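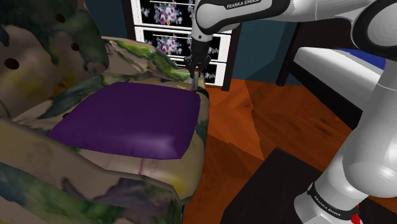
Mousavi asked that the minutes open with the objection sent in before the meeting, namely that the release fault had been known since the spring build and should have stopped the bedroom trials at the first occurrence. The objection was read in full and accepted for the record.

Minutes of the Simulation Safety Review, Leruten Project
29 August 2018 | Recorded by Niloufar Shahbazi
Last updated: October, after corrections from the Clirthorpe office

1. Minutes of the previous meeting

Approved with one change. Under item 4, "gripper stall" is to read "gripper timeout."

2. Report on the release fault

The meeting received the report on the armchair task, in which the simulated arm handles a marker over the seat of an upholstered chair. Of 2865 runs completed on the current build, 17 ended with the controller recording the gripper as closed after an open command had been sent and carried out. In those runs the arm began its next move on the assumption that it still had the marker.

No hardware was involved. The report noted, however, that the same Zumero controller code is scheduled for the physical cell at Clirthorpe, where a wrong gripper state could lead to a dropped part or to an arm moving at loaded speed near a person.

Mousavi asked whether the count included runs that had been restarted by hand. It does not. Restarted runs were not logged separately before run 1443, and earlier figures are therefore incomplete.
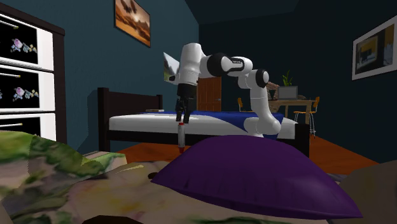
The review turned to the question of how the fault had passed the automatic checks. The checks compare the commanded state with the state reported by the controller, and both come from the same source. The room views had been relied on as a second check. It was pointed out that with the fingers only slightly apart and directly over the red top of the object, as they are above the purple pillow, a reviewer working from the room view cannot settle whether the grasp is complete. Reviewers had been marking such cases as "held." The meeting agreed that they should be marked "undetermined" until the finger positions have been read from the log.

3. Cause

Niloufar Shahbazi reported that the controller stops reading finger width for 30 milliseconds after each command. If the fingers finish opening inside that period, the old value is kept and no warning is raised. The fault has been reproduced on a second workstation. It has not been reproduced with the previous version of the controller, but only a short test was made and the meeting did not regard the matter as closed.

A proposal to lengthen the pause between commands was not supported. Mousavi considered that it would hide the fault and leave the stale value in place.

The close view at the gripper was considered the better source for checking release, and it will be stored for every run from now on.
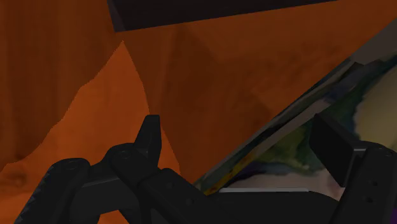
4. Decisions

4.1 The Zumero controller is not to be installed at Clirthorpe until the fault is corrected and the full set of runs has been repeated.

4.2 Any disagreement between measured finger width and reported state is to stop the run. The run may not be restarted without a log entry.

4.3 The affected runs are to be withdrawn from the Leruten results and listed in an appendix.

4.4 Mousavi is to draft the notice to the Clirthorpe office. Niloufar Shahbazi is to supply the log extracts.

5. Other business

The request for additional storage was deferred. The next review will be held in October.

Contact: Leruten Project Office, Safety Review | Copyright Leruten Project | Back to top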